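Bench notes: cleaning, supporting and storing plastic mannequin arms

Compiled by Ileana Mihăilă, Bratu workshop. Revised 24 July 2022.

These notes cover loose arms and the molded plastic rests they are set on during cleaning, fitting and minor repair. Full figures are handled separately. The procedures apply to hollow hard plastic and to solid soft plastic unless a paragraph says otherwise. Fiberglass arms with a sprayed lacquer finish should be treated as painted work and kept out of the sink.

Identifying the material

Press a thumbnail into the plastic at the end of the upper arm, inside the area that a sleeve or collar will cover. Hard plastic takes no mark. Soft plastic dents slightly and recovers. Tap the forearm with a knuckle: a hollow arm gives a dull, open sound and a foam-filled one gives almost none. Write the result on a paper tag and tie it to the arm. The tag stays on until the arm goes back into storage, including during washing, so pencil is better than ink.

Check the surface as well. A matte arm is matte either from the mold or from a coating. Rub a damp white cloth over a hidden spot for a few strokes. If color comes off on the cloth, the surface is coated and all the steps below that involve a sponge or an abrasive pad are ruled out.

Preparing the table

A wooden tabletop is a good surface for this work provided it is clean and free of grit. Wipe it down, then run a bare palm along the grain. Anything that can be felt by hand will scratch a pale arm. Oiled tops need a longer wait: a freshly oiled surface can transfer to plastic for several days, and the yellow stain left behind does not wash out of soft material at all. Wax is less of a problem once it has been buffed.

A towel under the work is useful for washing but gets in the way when the arm has to be positioned, as the rest will rock on it. For dry work, put the rest directly on the wood. If it slides, use a square of thin rubber shelf liner under the base, trimmed so that it does not stick out. Liner left under a rest for weeks may mark the finish of the table, so lift it at the end of the session.

Cleaning

Dust first. A soft brush, 2 inches wide, is sufficient for everything except the hand, where a smaller one is needed between the fingers. Brush from the shoulder end toward the hand. Do not use a feather duster on matte plastic; a broken quill scratches.

For washing, add a teaspoon of plain dish soap to two quarts of lukewarm water. Hot water softens thin-walled parts and should be avoided. Wring the cloth out until it no longer drips, wipe a section at a time, and follow with a second cloth and clean water. Keep liquid away from open fittings at the upper end. Water that enters a hollow arm will stay there, and the first sign of it is usually rust on the fitting or a brown run down the inside of the sleeve.

Stains fall into a few groups. Dye from dark clothing is the most frequent. On hard plastic it can often be reduced with a paste of baking soda and water, left on for 15 minutes and wiped off without scrubbing. On soft plastic the dye moves into the material and the paste only lightens the edges. Adhesive from price stickers comes off with a little cooking oil worked in with a fingertip, then soap. Pencil responds to a white vinyl eraser. Ballpoint does not respond to anything we have found safe.

Avoid acetone, nail polish remover, lacquer thinner and strong bathroom cleaners on every type. Rubbing alcohol is acceptable on uncoated hard plastic in small amounts, after a test.

Melamine foam pads remove scuffs by abrasion. They leave a polished patch on a matte arm, visible under a lamp from the side, and the patch cannot be reversed without refinishing the whole section. Reserve them for glossy parts.

Joints, tabs and fittings

Arms attach to the torso in several ways. The older stock at Skutbridge used a keyed disk; later deliveries had a projecting tab or a peg. Whichever is fitted, it is the weakest part of the arm and should never be used as a handle. Carry the arm with one hand under the elbow and the other under the upper section.

Inspect the fitting under a strong light before and after cleaning. White lines in pale plastic indicate stress and will become cracks. A tab with a stress line at its root can remain in use on a display that is not moved, but the arm should be tagged accordingly. Do not fill stress lines with glue. Instant glue fogs the plastic near it and makes the area brittle.

Tight fittings are eased with dry soap or candle wax rubbed on the contact faces. Petroleum jelly collects lint and attacks some rubbers. Loose fittings can be packed with a turn of paper tape, replaced whenever it starts to roll at the edge.

Zihan Jiang adds the following on bent arms: the inside of the elbow collects makeup, lint and skin cream from handling and tends to be missed, as the arm is normally set down with that side hidden. Clean it first, before the arm goes on the rest.

Supporting a bent arm

A straight arm can lie on a folded towel. A bent one will roll to its heaviest side as soon as it is released, and the load then falls on the fingertips or on the fitting. Use a rest. The common pattern is a molded plastic piece with an open loop at the side and a shallow tray or base below. Our first set came from Vorgate under part number 723, and later ones from other suppliers differ mainly in the height of the rim.

Place the rest first and check that it sits flat by pressing on each side of the base in turn. Lower the arm onto it with the bend downward where the shape allows, and let the weight settle before taking either hand away. The arm should touch over a wide area. If it touches only along an edge, turn it a little at a time until the contact improves, or line the edge with a strip of felt.

Do not clamp. A strap can be used if the work involves any pushing, such as forcing a narrow cuff over the hand. Cotton webbing or a strip of old sheet is adequate. Elastic straps keep pulling after the arm has settled and may tip the rest. 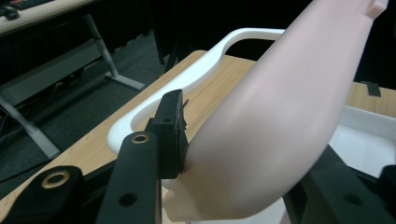 Keep tools on the side of the table opposite the fitting, so that reaching for them does not mean passing a sleeve or a forearm over the tab. Small parts removed during the work should go into a lidded jar and stay there. A tray with a raised edge looks like a convenient place for screws, but anything hard left in it will end up under the arm the next time the arm is turned.

White plastic rests show dirt early and are washed along with the arm, in the same soapy water. They can be scrubbed more firmly. Rinse the underside too. Glossy rims pick up fine scratches from rings and watch straps; remove both before starting.

Yellowing

White and pale pink plastics yellow in sunlight and near some heaters. The change is in the surface layer but bleaching it is unreliable, and peroxide creams sold for the purpose leave streaks on anything curved. Prevention is more effective. Keep arms and rests out of direct window light, rotate display pieces between seasons, and store matching left and right arms under the same conditions so that any change is even across the pair.

A yellowed rest is still usable. A yellowed arm can be assigned to long sleeves.

Storage

Allow the arm to dry overnight on the rest, turning it once. Then wrap it in unbleached cotton or plain white tissue. Newspaper transfers ink. Bubble wrap leaves a pattern of rings on soft plastic after one warm month, and August in the Muvuvden storeroom is enough to do it on the hard type as well; the highest reading on the wall thermometer there was 89 degrees.

Wrap the hand separately. Place a small roll of tissue between the thumb and the palm and leave the fingers otherwise free. Tight wrapping bends soft fingers and they will keep the bend.

Lay arms in a single layer, in a box long enough that neither end touches the cardboard. Stand a divider between each one. Mark the box with side, material and fitting type on the short end, where it can be read from the shelf. Rests can be nested if a sheet of paper is placed between them; without it the rims lock together and have to be pried apart.

Do not store arms hanging from their fittings, and do not lean them in a corner. Slow bending under their own weight is common in soft plastic. A slight bend can sometimes be corrected by supporting the arm in the right position and leaving it in a warm room for several days. Hair dryers and heat guns have ruined more arms here than they have straightened.

Checks at reissue

Unwrap on the table, over a light cloth, so that any chips or loose fasteners can be seen. Compare the tag with the box. Try the fitting once by hand in its socket, without forcing, and look again at the root of the tab. If the arm has been in a cold room, leave it unwrapped for an hour before dressing it. Return the rest to its shelf with the paper sheet still in place.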